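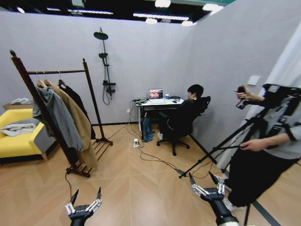

coats on the wooden rack, long camel one in the middle

camel_or_bust
Ok wool people, I need opinions. Pulled my winter coats out in December and the long camel one has that flat shiny look at the cuffs. My dry cleaner wants 134 dollars for all of them, and I paid 400 for the camel coat new, so I'm torn. Do you clean every year or just brush and air?

rahelb
Brush and air! I've had mine 13 years and it's been to the cleaner maybe twice. Cleaning solvent is hard on wool if you overdo it. Get a real bristle brush, go with the nap, and hang it somewhere with moving air overnight.

joana_n
Have to disagree with rahelb. Moths love a coat with skin oil and food on it, and you can't brush that out. I lost a Bellenel jacket that way – the whole collar, gone. I clean every spring before storage and call it the moth tax.

rahelb
Sure, if there are stains. A clean coat doesn't need it every single year.

Falcao414
Shiny cuffs are usually just pressed-down fibers. Hold a steamer a couple inches off, don't touch the cloth, then brush while it's still a bit damp. Try it on the inside hem first!! 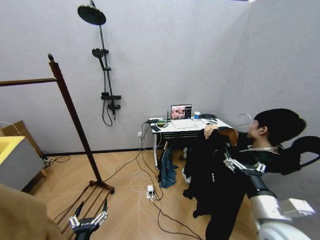 black one off the rack, wire hanger in the picture too

muriithi_e
Please lose the wire hangers, my shoulders hurt looking at that. Wide wooden ones, every coat.

joana_n
Agree on hangers at least lol

camel_or_bust
Fair, ordering wide ones tonight. Steamed the left cuff and it does look better, so I'll do the right one tomorrow. Still undecided on the cleaner. Does anyone use cedar blocks or is that a myth?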